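Tickets > Grippers and Arms > Open

11 February 2022, by Sobia Bukhari

Comparing the Viltach and Brundmont grippers on the toy carrot pick. At a close delay of 90 ms the Viltach dropped it 40 times in 244 tries. The Brundmont dropped it twice, same arm, same controller. Ghazala Bhutto suggested a longer delay, so I set the Viltach to 1000 ms. Drops stopped but the servo buzzes at full close. Swapping the servo lead next. Ticket stays open.

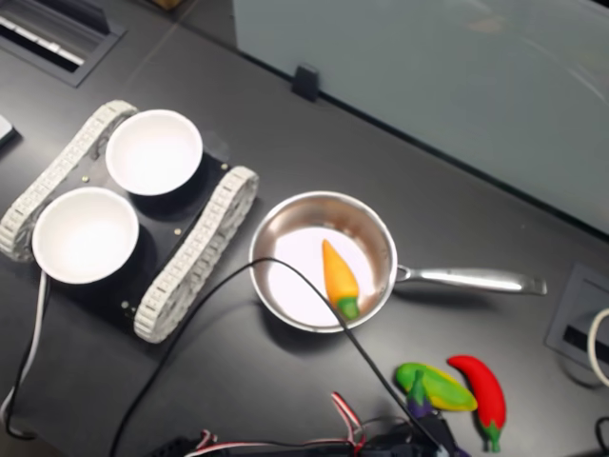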